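3.2 Tableware and surface

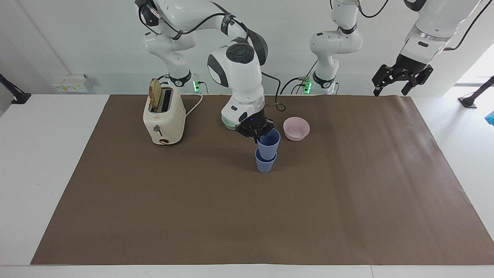
Figure 4. Breakfast setting with paper mat, two blue plastic cups, pink bowl and two-slot toaster.

Items were chosen from the Murlow household inventory, which lists 400 objects common in small kitchens. Of these, 19 belong to the breakfast group. Plastic was preferred for the cups because ceramic cups of the same size chipped at the rim during the January pretest.

The cups have slightly flared rims and can be nested. We score a nested pair as one stored unit and a side-by-side pair as two, following the rule in Section 2.4. The bowl is shallow and is scored separately, whatever its distance from the cups. A slice of bread standing in the toaster does not change the score of the toaster itself.

Brown paper covers most of the white tabletop (Figure 4). On the bare surface, pale items were hard to separate from the background, and agreement between the Nevari and Rillance coders fell accordingly. The toaster keeps its place at the left in all layouts of this group. Cords are left out of the clutter measure.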